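五颗星里的四颗

评论

2022年6月22日

在Galang上给住处打分,满分是五颗星。我上个月打了四颗,两天之内收到房东三条私信。

头一条问我哪里住得不舒服,语气很客气。第二条说她把我写的评语读了好几遍,没有读出不满意的地方,想请我再看看是不是点错了。第三条最长,说平台的规矩我可能不清楚,四颗星在他们那边算差评,她的房源会因此往后排,夏天快到了,七月是她一年里唯一能把冬天的亏空补上的月份。

我把自己写的那段话又翻出来看。我写的是:房间安静,床很好睡,离港口走路不远,热水来得慢,楼梯间的灯坏了一盏。按照我从小学起对分数的理解,这样一个地方拿四颗星是很体面的成绩。满分是留给让人回家以后还会念叨的那种住处的,我这辈子住过的地方里有那么两三处,其中一处连电视都没有。

我最后还是改成了五颗。改完之后心里不太痛快,这篇文章就是从那点不痛快里来的。我先把立场摆明:我对现在通行的这一整套打分办法抱有怀疑,怀疑它告诉我们的东西比它假装告诉我们的要少得多,也怀疑它对打分的人和被打分的人都做了些不太好的事。我没有什么替代方案可以推销。读到最后想看到一个方案的读者,现在就可以去干别的了。

满分是怎么变成及格线的

先说那把尺子本身。

一把有五个刻度的尺子,照理说应该能量出五种东西。可是你打开随便哪个订房、叫车、送餐的软件,看到的数字全都挤在最高的那一小截里。再往下的地方像一栋只有顶楼住了人的公寓。我认识的人里,没有谁会去订一间只有三颗星的房,大家默认那里出过事。四颗星的也要犹豫一阵,点进去看看是谁在抱怨、抱怨什么。于是大家真正在比较的是小数点后面的那一位,而小数点后面的那一位,是从几个人高兴几个人不高兴里面算出来的,里头有多少是运气,谁也说不清。

有人会说这说明服务普遍变好了,竞争嘛,差的都被淘汰了。我不太信。我坐过的出租车、住过的旅馆、吃过的外卖,好坏的分布跟从前比没有那么大的变化,有好的,有糟的,大多数普普通通。变化的是我们对普普通通的叫法。以前叫“还行”,现在叫“完美”。“还行”这个词如今已经带着一股恶意了,你跟人说他做的菜还行,他会问你哪里不对。

这种变化一旦开始就停不下来,道理跟印钞票差不多。第一个人出于好心多给了一颗星,第二个人看见别人都给了满分,觉得自己给四颗显得刻薄,也给了满分。平台看见大家都给满分,就把门槛往上提,把“优秀房东”的标志发给分数最高的那一批。房东看见门槛提了,就来求客人给满分。客人心软,给了。转了一圈回来,五颗星的意思变成了“没有出什么大事”,四颗星的意思变成了“我对你有意见”,而三颗星以下的那一大截,成了吵架专用。

我常常想,发明这把尺子的人当初是不是真的以为我们会用满五个刻度。也许他以为会。也许他小时候的老师给分很严。

还有一件事让我不舒服,就是分数的计算方式从来不摆在桌面上。Galang的页面上写着“综合评分”四个字,综合了什么,怎么综合的,旁边有个小小的问号可以点,点开是一段话,大意是我们综合了多种因素,以便为您提供更准确的参考。这等于什么也没说。老的评价是不是比新的轻?住一晚的人和住一个星期的人是不是一样重?投诉以后又撤回的算不算?我发过邮件去问,收到一封自动回信,感谢我的反馈,并请我为这次客服体验打分。

我没有打。

八十七条好话

Drernemport是个不大的港口城市,我因为工作的缘故每年要去一两回。去年我打算在那里多待一阵,挑住处挑得比平时仔细,有一间房底下有八十七条评价,我花了一个晚上从头到尾读完了。

我得承认这是个奇怪的晚上。读到后来我已经不关心那间房了,我关心的是这些人为什么都这样说话。“主人非常热情”“位置极佳”“干净整洁”“下次一定还来”。翻来覆去就是这些。有的人换了换次序,有的人加了感叹号。偶尔有一条说浴室的窗户关不严,后面必定跟着一句“但这丝毫不影响我们的美好体验”。一扇关不严的窗户,在海边,冬天,怎么可能丝毫不影响。写这句话的人大概也知道,只是写到那里手就自己动了。

八十七条里头,我真正用得上的有两条。一条说附近那家面包店很早就开门,一条说楼下的酒吧打烊很晚,睡觉轻的人要带耳塞。这两条都没有什么形容词。写面包店那一位连房间好不好都没提,看上去他是为了面包才打开那个页面的。

我后来把这件事讲给Pravesh Mabaso听。他做过几年旅行编辑,对这类文字见得多。他的看法比我的更不留情面:他觉得绝大多数评价根本就没有打算给下一个客人看。客人写的时候心里想的是房东,房东会看见,房东昨天还帮他提了箱子,房东的孩子在走廊里跟他打过招呼。那是一张写给主人的感谢卡,碰巧贴在了公告栏上。你拿感谢卡当勘察报告来读,当然读不出名堂。

我觉得他说得有道理,不过也只对了一半。还有一部分评价是写给自己看的。一个人花了钱,请了假,坐了很久的车,总希望这一趟是值得的。他坐下来写“完美的假期”,写完之后假期就真的比较完美了。这种心情我很理解,我自己的旅行日记里也有不少这样的段落,过几年翻出来看,连我自己都忘了那天下了一整天的雨,我们在旅馆里为了一把伞吵架。

理解归理解,可这些东西加在一起取个平均,然后用很大的字号写在页面最上方,叫做“真实住客评分”,我就不能装作没看见中间那道裂缝了。感谢卡的平均数是什么?自我安慰的平均数又是什么?把两样东西搅在一起除以人数,得出来的那个数字到底在说哪一件事?

而且沉默的人不在里面。我说的是那些住完以后什么也没写的人。他们大概是多数。他们可能觉得不错,懒得写;可能觉得很糟,不想惹麻烦;可能像我一样,给完四颗星收到三条私信之后决定下回闭嘴。我们对他们一无所知,却很放心地用另外那些人的话来替他们做主。

再说一个我自己做的、很不光彩的事。有一回我住的地方暖气坏了,房东抱来一个电暖器,又送了一瓶自家酿的酒,坐下来跟我聊了半晚上。那是我在外面过得最愉快的晚上之一。我给了五颗星,一个字没提暖气。下一个住进去的人如果也碰上暖气坏了,而房东恰好不在家,他完全有理由恨我。

坐在另一头的人

到这里为止我说的都是客人。房东那边,我原先想得很简单,觉得他们是这套办法的得利者,起码是共谋。后来认识了几个做这行的人,我改了看法,至少改了一部分。

Lamai Sitthichai在Drernemport的老城有一栋窄窄的房子,出租楼上的房间,自己住楼下。她给我看过她的手机,每天早上第一件事是看分数。她说这话的时候没有抱怨的意思,口气跟别人说每天早上量血压差不多。分数掉了一点点,她会把最近的客人一个一个在脑子里过一遍,想是谁,想那天早饭的鸡蛋是不是煮老了。她有时候会想上一整天。

我问她想出来没有。她说从来没有想出来过,因为平台不告诉她是哪一项、哪一位。她只能全都改:换了枕头,换了咖啡,把楼梯重新漆了一遍,在每个房间里放了手写的欢迎卡片。分数后来又回去了。是枕头的功劳还是卡片的功劳,还是来了一个脾气好的客人,她不知道。她现在也不敢撤掉其中任何一样。

这个故事让我想到那些在祭坛前面越堆越高的供品。雨来了,谁也说不准是哪一样感动了神,所以一样也不能少。

Thongchai Pongsiri是她的邻居,性子跟她相反。他把房子从平台上撤下来了,只做熟客和熟客介绍来的人。他撤下来的直接原因是一条评价,有位客人嫌他家的装饰“像奶奶的客厅”,给了三颗星。他倒也不否认像奶奶的客厅,他说那些东西本来就是老人家喜欢的样子,他从小看惯了,也喜欢。让他生气的是那三颗星,跟另一位被跳蚤咬了的客人给别家的三颗星,长得一模一样。一种是口味,一种是跳蚤,到了页面上都是三颗。

我对他这句话想了很久。口味这种东西,要怎么打分呢?我自己在别处见过那种被一拨人夸作“典雅”、被另一拨人嫌作“老气”的客厅:一张深色的木头边桌,台面亮得能反光,抽屉正面嵌一个小小的金色花环,底下几条弯腿;后头的沙发雕着花边,奶白的靠背前面摆几个灰底花纹的靠垫。喜欢的人进门会先拍照,不喜欢的人进门会先想这些雕花怎么除尘。两种人都没有错,可他们的星星会被加起来,除一除,得出一个中间的数。这个中间的数既不属于喜欢的人,也不属于不喜欢的人,世上找不出一个对着这间屋子恰好有那种感受的活人。

平均数在量身高的时候很有用。拿它来量“我喜不喜欢”,得出的东西就很可疑。一间大家都觉得还可以的房间,和一间一半人深爱、一半人受不了的房间,分数可以做到分毫不差。住起来却是两回事。聪明的房东很快看明白了,风险都在“受不了”那一半人身上,于是把有性格的东西一件件收走。墙刷成白的,沙发换成灰的,挂一幅谁也不会反对的抽象画。我这几年在不同的国家住过不少这样的房间,半夜醒来常常要想一会儿自己是在哪里。

有人把这笔账算在审美潮流头上。潮流当然有份,可我总觉得分数也出了力。一个靠避免冒犯来拿满分的行当,最后会长出一副谁都不冒犯的样子,这不用什么高深的理论也猜得到。 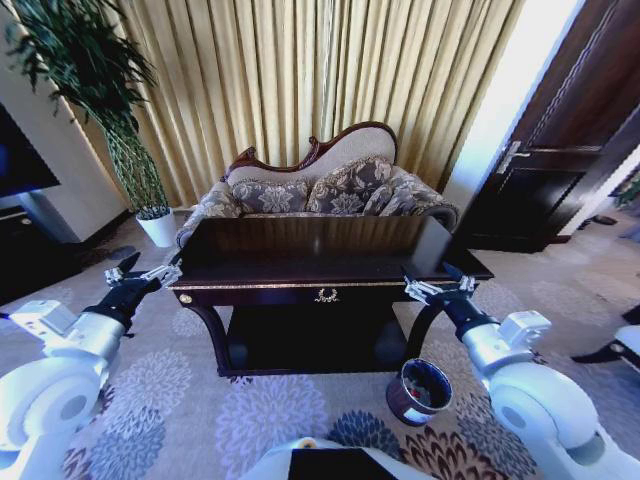

会打分的人越来越会打分

打分这件事还会改变打分的人,这一层谈的人好像不多。

我母亲那一辈出门吃饭,吃完了说一句“咸了”,或者“下回还点这个鱼”,事情就过去了。她不会在嚼的时候就想着怎么总结。我现在会。我坐下来,菜还没上,已经注意到桌子有一点晃,服务员倒水慢了,心里有个小小的书记员在那里记。菜来了,我一边吃一边给它找形容词。这个书记员是什么时候住进来的我不记得了,大概是某一次软件弹出窗口问我“您觉得这次体验如何”之后。从那以后它就没有走过。

有一回在Trodetti吃饭,那是家开了很多年的小馆子,老板的侄女端盘子,端得毛手毛脚,汤洒了一点在桌布上。她的脸一下子白了,第一句话是“请不要写在上面”。她没有说对不起。我并不怪她,她说的是她最怕的那件事。我只是觉得荒唐,两个素不相识的人隔着一小摊汤,头一个念头竟然都是那个不在场的软件。我的念头也是,我得承认。在她开口之前,我已经在想这算不算得上扣一颗星了。

从前一个客人对一家馆子有意见,他有好几种办法。他可以当面说,可以不给小费,可以下回不来,可以跟朋友讲。这些办法有轻有重,当面说最轻,也最难。如今最容易的办法是出了门在手机上点一下,而这一下偏偏是最重的,它永远留在那里,所有人都看得见。把最重的惩罚做成最轻松的动作,设计这个东西的人不知道有没有想过后果。大概没有。或者想过了,觉得“活跃度”更要紧。

当面说话这件事,是要练的。你得挑时机,挑口气,要看对方的脸,还要准备好听对方解释,而解释里头常常有你不知道的事:厨子今天发烧,供货的鱼贩子换了人。很多不满意在这个过程里就化掉了,也有些变得更加确实,你更有把握地不高兴。不管哪一种,你们都比原先多知道了一点。隔着软件打分就没有这些,你只管把情绪寄出去,不用在场看它落在谁头上。

年轻一些的朋友听我讲这些,会说我把过去想得太美。Apinya Nilsuwan就这么说过,她在一家公司管客服,公司名叫Drokley,卖厨房里用的小电器。她说你说的当面讲,那是你,你个子高,嗓门大,是个熟客。换一个外国来的、语言不通的、年纪很轻的姑娘,她当面讲了有谁听?她只有那几颗星。在她们公司,一条差评能让维修的人第二天就上门,从前写信是要等上一个月的。

我没有很好的话反驳她。她说的这一点是真的。一个平时讲话没人理会的人,忽然手里有了点分量,这不是坏事。我年轻的时候在异乡租房,被房东扣过押金,理由是墙上有个钉眼,那钉眼在我搬进去之前就有。当时我要是有个地方可以写,我会写得很长。

可我还是要追问一句,那几颗星到底有多少是到了这样的姑娘手里。Apinya自己也讲过,在她那里,同样一颗星的评价,处理起来快慢是不一样的。常买东西的人、关注者多的人,后台有记号。系统先把他们的抱怨捞上来。那个初来乍到、一年只买一只水壶的姑娘,她的一颗星排在队伍后头。她以为自己手里拿着跟大家一样的东西。

还有买来的好话。Apinya说得很直率:行里有人专做这门生意,两百条五星评价一个价,带照片的另算,还可以指定语气,要“年轻妈妈”的口气还是“挑剔的老顾客”的口气。“挑剔的老顾客”贵一些,因为开头要先抱怨两句,再转成满意,写起来费工夫。我问她能不能分辨得出来。她说从前能,假的写得太好;后来真顾客也学着那样写了,就分不出来了。

我听完觉得后背发凉。造假的人模仿真人,这个我料得到。真人读多了假话,反过来学着假话的腔调说自己的真心话,我以前没有想过。可是回头看看那八十七条,“这丝毫不影响我们的美好体验”,这句话是哪里学来的?谁在饭桌上这样讲过话?

听听另一边的道理

写到这里,我应该把反对我的意见好好摆一摆,免得显得我只会发牢骚。

最有力的一条是:没有评分的时候更糟。陌生的城市,陌生的旅馆,只能看招牌和运气,或者听车站门口拉客的人讲。宰客的店靠的就是客人这辈子只来一回。有了评分,只来一回的客人也能给后来的人留个记号,宰客的代价就大了。这个道理我接受。评分在把最坏的一批筛掉这件事上,是有用处的。假如某个地方有一连串的人都说钱包在房间里丢了,我不会去住,我感谢那些写下来的人。

不过请注意,这里头起作用的是那句话,“钱包在房间里丢了”,跟星星没有多大关系。给它配一颗星还是两颗星,我都会绕着走。反过来,没有那句话,光有一个低分,我只知道有人不高兴。评分的拥护者常常把文字的功劳记在数字名下。我愿意替文字把这份功劳要回来。

第二条意见是:人都会自己打折扣。读者没有那么傻,大家都知道满分是及格线,都会往下翻去看差评,都晓得怎么从字里行间猜意思。市场上人人虚报,人人心里有数,最后信息还是传到了。Pravesh就持这种看法,他说这跟推荐信一样,老练的人读推荐信,看的是没有写什么。

这话听着世故,可是它把代价推给了不老练的人。推荐信的那套暗语,圈子里的人读得懂,圈子外的人读不懂。我父亲头一回自己在网上订旅馆,看见一个高分,喜滋滋地订了,他哪里知道那个高分在那座城市里是倒数的。他去了,住了一间对着垃圾房的屋子,回来以后也没有抱怨,他以为大家都觉得那样很好,是自己太讲究。一种人人都得学会打折扣才能用的语言,学不会的人就一直在付全价。

第三条意见来自Gudrun Solberg,她教了一辈子中学数学,已经退休了。她对我的文章向来不客气。她看过这篇的草稿以后说,你抱怨平均数,那是因为你不会用平均数。把分布画出来,把人数写清楚,把口味和毛病分开来问,这些毛病去掉大半。工具没有罪过,是做页面的人偷懒。

我把她的意见原样写在这里,因为我觉得她多半是对的,而她对的那一部分恰恰让我更加疑心。这些改法并不难,中学数学老师坐在厨房里喝着咖啡就想得出来,那么多聪明人在那些公司里上班,他们想不出来吗?分布图他们自己手里肯定有。他们选择给我们看一个数,是因为一个数让人下单下得快。你把分布摆出来,客人会停下来想一想,有的人想着想着就不订了。一个替客人着想的页面和一个替成交着想的页面,长得会不一样,而我们每天看的是哪一种,大家心里清楚。

Gudrun对这一段的批语是“这是猜测,没有证据”。也对。我没有证据。我只有那封请我给客服体验打分的自动回信。

第四条意见比较软,是好几个人都跟我讲过的:给人家五颗星又不花你的钱,你改了就改了,干吗这样过不去。人家房东靠这个吃饭。

这一条最难回答,因为它是善意。我确实改了,Lamai那样的人我也见过了,我不会为了捍卫一把尺子的刻度去让一个人在七月里少几单生意。道理上再站得住,也不值得。可是善意被这样使用,我有些替它不平。平台把一件本该由它自己承担的事,就是判断一处住所好不好、值不值这个钱、排在前面还是后面,摊给了成千上万个不领工钱的客人。客人打了分,伤了人,挨埋怨的是客人;客人心软,给了虚分,后来的人上了当,挨埋怨的还是前头的客人。中间那一位始终干干净净,抽它的成。

我后来的做法

那之后我给自己定了几条规矩,说出来很琐碎,也谈不上解决了什么。

凡是跟人有关的,一律给满分。开车的、送饭的、打扫房间的,只要没有做什么伤天害理的事,我都给五颗。我知道这是在给那台印钞机添纸,前面写了那么多,到头来自己也是同伙。可那边是一个具体的人,这边是一个抽象的刻度,我选前者,选的时候也不觉得光荣。

凡是毛病,我写成文字,写得尽量干巴。热水要放一会儿才来。楼梯间最上面那盏灯不亮。酒吧打烊晚。我不写“但是”,也不写“瑕不掩瑜”。写完以后我先私下发给房东看,说我打算把这些写上去,如果你修好了告诉我一声,我就删掉。有的房东很感激,有的从此不理我。那位给我发了三条私信的房东,后来倒是把灯换了,还拍了照片来,问我能不能把那一句去掉。我去掉了。

凡是口味,我不写。人家的墙是什么颜色,沙发是什么年代的样子,靠垫花不花,这些页面上有照片,后来的人自己长着眼睛。

读别人的评价,我跳过数字,跳过一切带感叹号的,只找那种好像在说别的事情的句子。有人提到面包店,有人提到坡很陡、带行李箱要留神,有人说房东养的狗会在门口等你。写这种话的人多半没有在考虑评分,他们在回想自己真的待过的那几天。这种句子很少,往往要翻很久。

能打电话的地方,我打电话。这个习惯现在的人觉得很怪,Apinya说她宁可多花钱也不愿意跟陌生人通话。可是几句话里能听出来的东西真不少。你问夜里吵不吵,对方如果停一停,说“要看您睡得沉不沉”,那你就知道了,而且你还知道这个人愿意跟你讲实话。去年在Drernemport,我最后没有订那间有八十七条评价的房,订了另一间,底下的评价不多,说法也不一致,有人嫌楼梯窄,有人嫌早饭种类少。我打了电话过去,接电话的是位老先生,他说楼梯是窄,早饭是少,咖啡管够。

我去住了。楼梯确实窄,转弯的地方要把箱子竖起来抱着走。早饭是面包、黄油和一种很酸的果酱。窗子外头能听见缆绳在响。临走的时候老先生没有提评价的事,我也没有提。回家以后软件给我弹了窗口,五颗空心的星星排成一排,问我这次体验如何。我把窗口关了,隔了一天它又弹出来一次,我又关了。

后来想想,大概还是该给他点一下的。他的房源排在很后面的一页,不专门去翻是翻不到的,而他修屋顶要用钱。我于是又找回那个页面,点了五颗,在下面写:楼梯窄,箱子大的人请注意,果酱很酸。

提交之后页面显示“感谢您的分享”,又问我:这次评价过程是否顺畅,请打分。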